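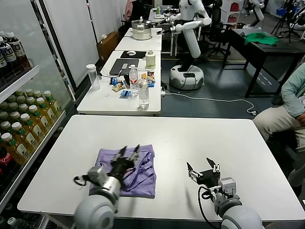
Kula Shared Workshop: minutes, July meeting, robot build

Meeting opened 7.05 pm, five minutes after it was meant to. Callum Gourlay in the chair, also taking minutes, so any flattering remarks about the chair can be checked with him.

1. Last month's minutes
Accepted. The word "finished" in item 4 was changed to "started".

2. Cloth folding
The purple cloth remains the test piece. Callum wants a full fold, edge to edge, by the next meeting. The MacRitchie bench argued for half a fold and a proper sit-down. Agreed: left gripper pins, right gripper picks up the far edge, and we stop changing the order every night.

Log to date: 200 tries, 21 folds we'd show to a visitor. A motion to count "bunched but centred" as a fold was lost.
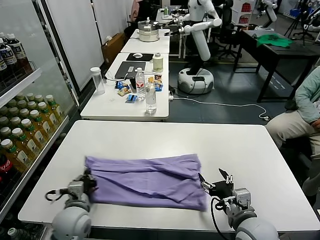
Item 2: both grippers at the cloth, left one pressing on its edge.

3. Cables
The wrist loops are too generous for some and too tight for others. Left as they are until someone brings a drawing. The Pluvitz clips don't fit, as was minuted in May and again in June.

4. Money
Balance is $1831. The Moltex quote for spare finger pads and a second controller came in at $1525. After a silence, the meeting approved the pads and asked for a new quote without the controller.

5. Second table
Snack packets and drink bottles share a table with the laptop. Moved that the laptop has priority. Carried, with one member chewing.

6. Other business
Request to colour-code the power leads. Callum to buy tape. He was also to buy tape in May.

Closed 8.40 pm. Action list goes up on the door once the printer is fixed (Callum).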